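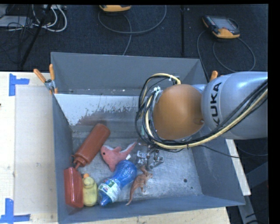 The paint on the garden gate failed again over the winter, so I have spent a few evenings reading up on why coatings let go of galvanised steel, and doing some small tests in the shed. These are my notes so far.

The gate came from a yard in Polldale when we moved in. It is hot-dip galvanised, and at some point it had been given a coat of ordinary alkyd gloss. Alkyd paint is made with oils, and zinc reacts with those oils at the surface of the metal. The product is a zinc soap, soft and slightly greasy, which forms between the metal and the paint. The gloss can look perfectly sound for a year or two and then come away in sheets the size of a hand. The back of each sheet is clean, with no rust on it. If the back of a flake is rusty, the cause is something else, usually a scratch or a cut edge that let water in.

I stripped one panel completely and left the rest for comparison. Scraper first, then a nylon abrasive pad with a weak ammonia solution, then two rinses. Wire wool is a bad idea on zinc. It leaves bits of steel behind and they rust through the new paint.

For the test I cut offcuts of the same steel and prepared them four ways: degreased only, abraded, treated with mordant solution, and abraded plus mordant. All had one coat of the same water-based acrylic primer and were left for a fortnight. I then did a cross-cut test with a sharp blade and strong tape. The degreased piece lost most of its squares. The abraded one lost a few along the cuts. The two mordant pieces kept everything, and I could not tell them apart.

Mordant solution turns the zinc black within a few minutes. If a patch stays bright, there is still grease on it, and it needs washing and doing again. It doesn't work well on zinc that has weathered for years, according to Iida Kemppainen, who used to run a coating line at Astia and answered my questions at some length. Her advice for old galvanising is to skip it, abrade well and use a primer made for the job. My offcuts had been indoors, so they count as new for this purpose. The gate does not.

Film thickness was the other thing I had been getting wrong. I borrowed a gauge from Lenni Lindqvist and the old gloss measured 318 microns at the worst point, near the latch, where it had clearly been touched up many times. The new primer came out at 40 per coat. Thick paint puts more stress on the bond as it ages, so piling on another layer over the loose edges made matters worse.

The remaining panels will have to wait until the shed is above ten degrees overnight, which will not be February. I still need to decide on a topcoat.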